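Sort Knits by Structure, Not by Color

Most shared laundry rooms and clothing banks sort incoming knitwear by color first. I think this is the wrong first cut, and I have thought so since Edem Mensah and I rewrote the intake sheet at Bridaneck last January.

Color sorting is fast and it protects pale items from dye transfer. Those are fair arguments. At 30 degrees and below, however, dye transfer from a garment that has already been washed many times is a small risk. Distortion is a larger one. A rib knit stretches across its width far more readily than a plain jersey, and it stretches further when it carries its own weight. Hang it from one point and the fabric lengthens below that point. A cuff recovers. A body panel often does not.

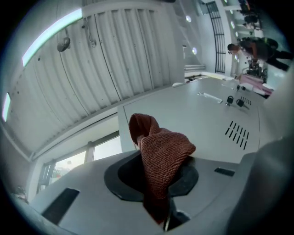
The first question at the table should therefore be how the cloth is built. Ribbed pieces go flat, in a shallow stack of no more than eight. Jersey can be folded or rolled. Woven items can hang. Color comes second, inside each group, and only the darkest new pieces need a separate load.

Carola Brandes, who ran intake before me, objects that people can see red and cannot see rib. She is partly right. Fine ribs with a narrow stripe are easy to mistake for a printed jersey, particularly when the piece arrives crumpled. The remedy is to pull the cloth gently sideways between two hands. If it opens and closes again, it is rib. The check takes a few seconds and can be taught in one shift.

We tried both methods on mixed batches of 19 knits. Sorting by color left 11 pieces that needed reshaping after drying — sorting by structure left three. That is a small trial and I would not build a standard on it. I would still change the order of the bins, which costs nothing but new labels.

The Vudon site still sorts by color. Their sweaters are still hung over the rail to dry, and the shoulders show it.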